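Burkwood notebook, Thursday

Started the second varnish trial at 9:15. Kirnberg oil on the left panel, Kokkonen on the right, both thinned with 7 percent spirit. The Kokkonen still drags under the brush — same complaint as last month. Florian Bailly wants to try a foam roller next time.

Sanded between coats with 200 grit, which left fine scratches across the end grain. Will go finer on the next pair. Batch 3570 is almost used up and needs reordering.

Left both panels on the rack by the window. Fan off, door shut. Check for tack before lunch tomorrow. 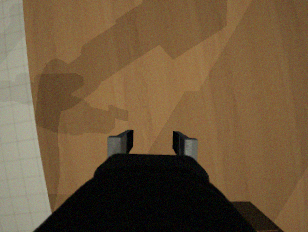
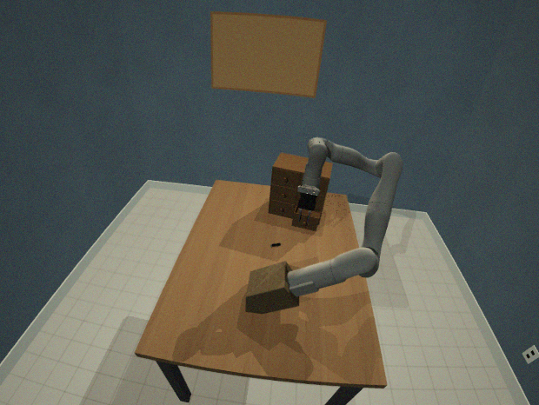 Book 2, p. 7

Still to do: wash out the brushes, label the Zostutar tin, ask Florian where the other tack cloths went.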